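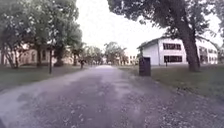 Vultdale Community Choir
Minutes of the April Members' Meeting

Held in the upstairs room at the Ostton Street library, Monday evening, starting at 7:10 p.m.

Present: Bernadette Blackwood (chair), Ansel Ruiz-Ortega (music director), Ásdís Bach (librarian and keeper of the folders), Roscoe Blackwood, Vaughn Baptiste (taking minutes), and a very good turnout from all four sections, with the altos once again filling the front two rows.

Apologies: received from several of the basses, who had a work dinner, and from our accompanist, who is home with a sore wrist and sends her love to everyone.

1. Welcome

Bernadette opened the meeting by thanking everyone for coming out on a night with no singing in it, and said she knew full well that most of us would sooner be rehearsing. She welcomed the new sopranos who joined after the winter concert and asked them to stand up and say their names, which they very sweetly did. Bernadette also passed around a card for the accompanist. If you did not get to sign it, it will be on the piano before next rehearsal.

2. Minutes of the last meeting

Read and accepted, with one correction. The solo in the second half of the winter concert was sung by Ásdís and should have been recorded that way. Vaughn apologized for the slip and has changed the copy in the binder.

3. Music director's report

Ansel began by saying how happy he was with the winter concert, especially the quiet ending of the last carol, which he has been trying to get out of us for as long as he has stood in front of this choir. He said the tuning in the tenors had come on a great deal. The tenors were pleased and said so at some length.

He then went through his plans for the summer program. The first half will be folk songs, most of them unaccompanied, and the second half will be the Nguyen-Tran set, a cycle of river songs that Ansel came across last year and has been wanting to do ever since. The piece divides into 7 short movements. He has tried out the third one with a small group and thinks it is well within our reach, although the altos have a long stretch of counting and the second sopranos will need to be brave.

There was a question from the floor about whether we would be singing in the original language. Ansel said yes for the refrains and English for the verses, and that he would hand out a pronunciation sheet and record himself reading it slowly. Somebody asked if he could record it very slowly. He said he would.

Ansel also asked, kindly but firmly, that people bring a pencil. He has asked this before.

4. Folders and sheet music

Ásdís reported that she has finally finished going through the cupboard, a job she started back in the fall and which took up rather more of her weekends than she had planned. The library now stands at 2,048 single copies, all sorted by composer and put into labeled boxes. There was loud applause. She thanked Roscoe for carrying the boxes up and down the stairs and for building the new shelf.

A number of copies are still out. Ásdís would very much like to have back the blue anthology with the torn cover, and the set of madrigals that went home with people before the holidays. Please look on top of your piano, behind your piano, and in the trunk of your car. There will be no fines and no questions, she only wants the music.

She also reminded everyone that marks in rented scores have to be rubbed out before the scores go back. Last time she spent an entire evening with an eraser, and while she had the radio on for company she would prefer not to do it again.

5. Summer concert: hall and date

This item took the longest, as it usually does. Bernadette explained that our regular hall will be closed over the summer while the floor is replaced, so we need to find somewhere else. Three places were discussed.

The first was the Droler Hall. It has a lovely sound and a proper stage, but the rent has gone up again and the piano is kept locked unless you pay extra for it.

The second was the school gym. It is free to us and has plenty of seats. Ansel said that he had conducted in there once and that the echo was still going when he got home. Several members felt this was a little unfair to the gym, and one of the altos, who teaches there, said the echo is much better with the curtains drawn.

The third was the old chapel on the Ostton side of town. Roscoe has been over to look at it and reported that it is dry, clean and plain inside, and that he sang a few bars in the middle of the aisle and liked what came back. It seats fewer people than we are used to. Bernadette wondered if we might give the concert twice, once in the afternoon and once in the evening, and this idea was received warmly, though there was some concern from the basses' wives and husbands about where supper would fit in.

After a good deal of back and forth, it was agreed by show of hands to ask for the chapel first and keep the Droler Hall in reserve. Roscoe will call the chapel. Bernadette will find out what the Droler Hall would want by way of a deposit.

6. Dues

Bernadette reported that dues are mostly in. Those who are behind should have a quiet word with her, and anyone finding it hard this season should have the same quiet word, as there is money set aside for exactly that and it has always been there.

A proposal to leave dues where they are for another year was made by Ásdís, seconded by Vaughn, and carried with no one against.

7. What to wear

The question of scarves came up again. The green ones have faded at different speeds and no longer match each other. After discussion it was agreed that for the summer concert we will wear black on the bottom and any single bright color on top – no patterns, please – and see how it looks from the back row of seats. Ansel said he would be in his usual jacket.

8. Any other business

Roscoe asked whether rehearsals could finish promptly, as the library staff have been waiting for us in order to lock up. Ansel promised to keep an eye on the clock. Bernadette offered to keep an eye on Ansel.

One of the new sopranos asked if there was ever a social evening, and was told that there used to be a potluck in early summer and that it had simply slipped away from us. She has offered to get it going again, with Vaughn to help, and a sign-up sheet for dishes will go around at rehearsal. Ásdís has already put herself down for the almond cake.

The lemon bars at the break were made by Bernadette, and the recipe is available on request.

9. Next meeting

To be held after the summer concert, same room, same time. Meeting closed at 8:50 p.m., after which those who wanted to stayed on and sang through two of the folk songs with the windows open.

Minutes taken by Vaughn Baptiste. Corrections to him, please, before they go in the binder.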